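7.4 Gripper stops while holding an object (fault 37)

Fault 37 means the fingers have closed but the controller has lost the force reading. The arm holds its position and will not release on its own. Most cases reported to Saragih support come from a gripper cable that has worked partly out of its socket.

CAUTION: Do not pull the object out of the fingers. The grip can tighten without warning while the fault is active.

1. Press the stop button on the base. Keep hands and sleeves away from the fingers.
2. Wait 20 seconds for the drives to power down.
3. If the object is a cup or anything else that may hold liquid, support it from below before going further.

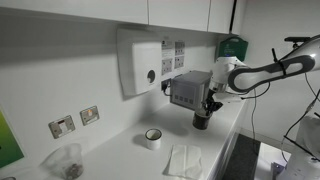 4. Turn the manual release on the gripper anticlockwise, 2 full turns. The fingers will open slowly.
5. Take the object away and move it well clear of the arm.
6. Check the gripper cable along its full length – look for kinks, and for places where it could catch on the worktop as the arm moves.
7. Push the connector in until it clicks, then restart from the Bekska panel.

Note: The restart takes about 59 seconds. The panel does not respond during this time.

If fault 37 comes back on the next grip, leave the arm switched off and send the log to Misaki Imai at Saragih support. Do not clear the log first.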